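Mevness Object Labels: README
Updated February | By the Mevness Museum collections desk

We use cookies to remember your preferences and to see which pages get read. By continuing to browse you accept this. Manage settings.

What you are downloading

The wall and case labels of the Mevness Museum's permanent galleries, typed out, cleaned up a little, and put in one CSV file. There are 475 labels and 31 columns. Several of the columns are mostly empty and one is mostly arguments.

The labels were written over a long stretch of the museum's life by people with very different ideas of what a visitor wants. Some run to a single noun ("Churn."). One, for a ship's biscuit, goes on longer than the gallery introduction it sits beside and mentions the biscuit twice. We have kept all of it.

Files

labels.csv: one row per label, UTF-8, comma separated, header row at the top.
rooms.csv: one row per gallery, 13 rows, with the old and new room names.
changes.txt: what we altered by hand and where.
LICENSE: CC BY 4.0 for the data. Object photographs aren't included and have their own terms.

How it was made

The labels came out of Eva, the collections database we used until the move to the Hunda building. Eva could store a label, print a label, and lose the line breaks in a label, and it did the last of these with real commitment. Text was exported gallery by gallery, then checked against the labels on display by someone walking around with a clipboard. Where the two disagreed, we went with what was on display, even when what was on display was spelled wrong.

The export was then run through Jaber, our in-house cleanup script. It fixes character encoding, strips print codes, and turns every date it recognizes into a year or a range of years. It doesn't recognize "Grandfather's time," which occurs more often than you might hope.

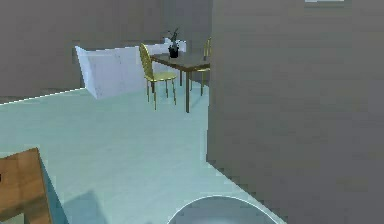
The columns you will want

label_id: stable, never reused. Gaps in the numbering are normal.
object_no: the accession number. A label covering several objects has them separated by semicolons.
room_old, room_new: keys into rooms.csv. The Textile Room became Gallery 4, and then, after a meeting, the Textile Room again, so both columns say the same thing there.
title: the bold line at the top of the label.
body: everything else, line breaks restored where we could work out where they had been.
date_from, date_to: years. A single year is repeated in both.
date_text: the date exactly as printed. Use this if you care about nuance or grandfathers.
material: as printed. "Metal" means the writer was in a hurry.
donor_line: set to "Private donor" throughout. See Privacy.
dispute: free text, see below.

The other columns are print settings inherited from Eva. They record font size, card color, and something called flag_b, which is either Y or N. We have asked former staff about flag_b and received three confident answers. Please don't build anything on it.

The dispute column

When a curator disagreed with a label but didn't have the budget to reprint it, the objection was typed into a notes field. We have published those notes with names and initials taken out. They are signed comments with the signatures removed, so a long entry may be two people or it may be one person changing their mind. The entry on the brass lamp is certainly more than one person.

Treat these as opinions. A note saying a date is wrong doesn't make the date wrong, and in 30 cases the note was later withdrawn by another note.

Privacy

Many older labels thanked donors by full name, and a few gave the street. All donor names have been replaced. People named as historical subjects — makers, sitters, the captain with the biscuit — are left in. If you find a name that should have gone, tell us the label_id and we'll pull the row the same day.

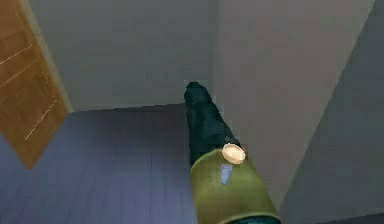
Known problems

Duplicate labels. Large objects with a label at each end appear twice. The wording sometimes differs, so we kept both.

Fractions. Eva turned one-half into a question mark. We restored the ones in measurements. A question mark elsewhere is probably a real question mark, expressing real doubt.

Outdated language. Some labels use terms for people and places that we wouldn't print today. They are kept as historical text and marked in the column review_language. The marking is incomplete.

Farm tools. The whole farm tool section calls nearly everything a "scraper." We have our suspicions.

What it's good for

Label length studies, readability scoring, teaching people to clean a messy CSV, and looking at how museum prose changed over the years. One class used an early copy to guess the decade of a label from its adjectives and did rather well.

It's a poor choice for object research. A label is a summary of a catalog record, and the record is what you want. It's also too small to train much of anything on, though you are welcome to make a model that says "scraper."

Updates

We refresh the file when a gallery is relabeled, which depends on money and on the laminator. Row-level corrections go in changes.txt. Please cite the version number in the file header along with "Mevness Museum."

Get the museum newsletter: openings, talks, and new data releases, once a month. Enter your email to subscribe. You can unsubscribe at any time.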